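4.2 Clearing utensils from a counter

The second chore asks for loose utensils to be picked up one at a time and put into a plastic bin. People do this without looking. For a machine it remains hard, mostly on account of thin handles, shiny surfaces and pieces that lie across one another. Demonstrations were recorded in two kitchens, at Kedham and Zetitz, using a hand-held two-fingered gripper. After checking by Szu-yu Liao, 1,348 recordings were kept. The policy trained on them was then tested over 289 attempts on the Vovar arm.

Figure 6 shows one grasp from the demonstrations. The spoon is held by its bowl, between the padded fingertips, with chopsticks and other utensils still lying on the sheet and the purple bin standing behind them.
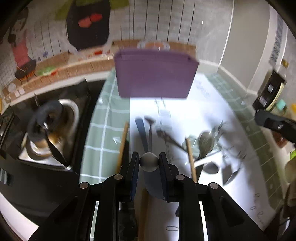

4.3 Where the policy fails

Of the failed attempts, 37 were cases in which the fingers closed on two utensils together. Chopsticks caused most of the rest, as the arm tended to push them along the cloth before gripping. Clear plastic pieces were often passed over altogether. Zapata's earlier work on sorting cutlery reported similar trouble with see-through items. We would not yet leave the arm to clear a counter unattended. Adding a second camera to the side of the work surface reduced double grasps, but made each attempt slower.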